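Section 3: Folding and boxing T-shirts on the Clukix table

Now the fun part! Your table is up, the green cover is on and you've got a pile of clean clothes waiting. This section takes you from a rumpled shirt to a flat, tidy one that slides into a box on its side, so you can see every print you own without digging for it. If you've only ever folded on a bed or the couch, you're in for a treat. A firm, square surface at the right height makes a huge difference to your shoulders as well as your shirts.

Before you start

You will need:
- the Clukix folding table, part no. 1394, with the green top facing up
- one open cardboard box
- clean, fully dry clothes
- a clear space around the table, so you can walk the full 360 degrees

Note: If you bought the Pinard side shelf, leave it folded down for now. It comes back in Section 4.

Caution: Check that all leg locks have clicked home before you lean on the table. Keep little fingers well away from the hinges.

3.1 Setting up the box

1. Open the box and fold all the flaps outward. Don't tuck them in, as they catch on sleeves.
2. Put the box just past the far edge of the table, in the middle. You want to be able to reach it without twisting.
3. Put any softer or awkward pieces in first. They make a nice cushion and hold the sides of the box out while you work on the shirts. 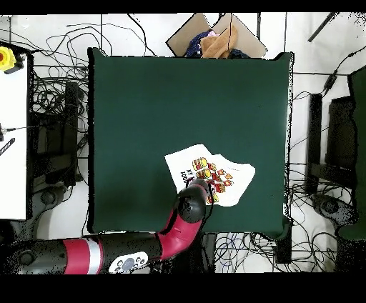
4. Take one shirt at a time from your pile. Keep the rest of the pile off the green top, even when you're keen to get going. A clear surface is half the job.

Tip: Dark cloth under a pale shirt shows up every crooked hem. For dark shirts, flip the cover over to the cream side (Botura covers only; the Esteban cover is green on both sides).

3.2 Laying the shirt flat

1. Hold the shirt by both shoulders and give it one good shake.
2. Lower it onto the table with the collar at the left and the hem at the right. Any print will be lying sideways. That's fine, and you'll get used to it faster than you think.
3. Start smoothing from the collar with the flat of your hand and work toward the hem. Long, light strokes do more than short, hard ones.
4. If the edge bunches up, lift it a little, let the air out from underneath and lay it down again. Pushing at a bunch only moves it along to the next spot. 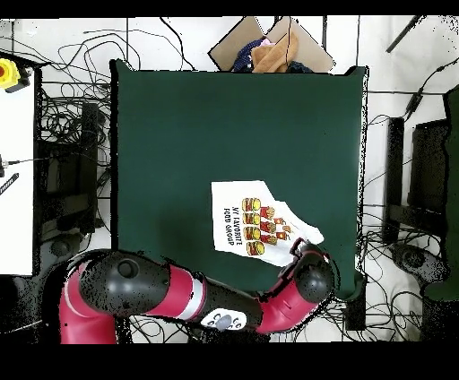 Fig. 3-2. "MY FAVORITE FOOD GROUP" shirt with the print sideways and the right edge still bunched.

5. Check the back layer by sliding your hand inside the shirt. A crease hiding in there will show through once the shirt has been sitting in the box for a month.

Note: Big prints can feel a bit stiff or tacky, mostly on newer shirts. Don't iron directly over them. Turn the shirt inside out, press it on low, let it cool completely and turn it back before you fold.

3.3 If the shirt bunches up

It happens to all of us, usually on the last shirt of the night! Light cotton loves to roll over on itself, and a shirt that has slipped into a heap is quicker to restart than to rescue from the middle.

1. Stop pulling. Tugging one sleeve tends to drag the whole shirt across the table with it.
2. Find a corner you recognize. A sleeve is good, the collar is better.
3. Lift that corner straight up until the rest of the shirt hangs free and the folds drop out.
4. Find the matching corner with your other hand, then go back to 3.2, step 1.

Caution: Take off rings and bracelets before you handle loose knits or anything with sequins. A snag at this stage is very hard to fix.

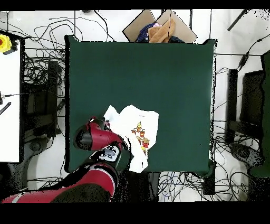
3.4 Making the fold

1. With the shirt flat, bring the near side in to the middle, sleeve and all. Fold the sleeve back on itself so it doesn't stick out past the edge.
2. Do the same with the far side. You should have one long strip, as wide as the collar plus a little extra.
3. Fold the hem up to just short of the collar.
4. Fold again in thirds. Press down gently and let go. If the shirt springs open, your strip is too wide, so go back to step 1.
5. Stand the shirt in the box with the rounded fold facing up.

Tip: For kids' sizes, skip the thirds and fold in half.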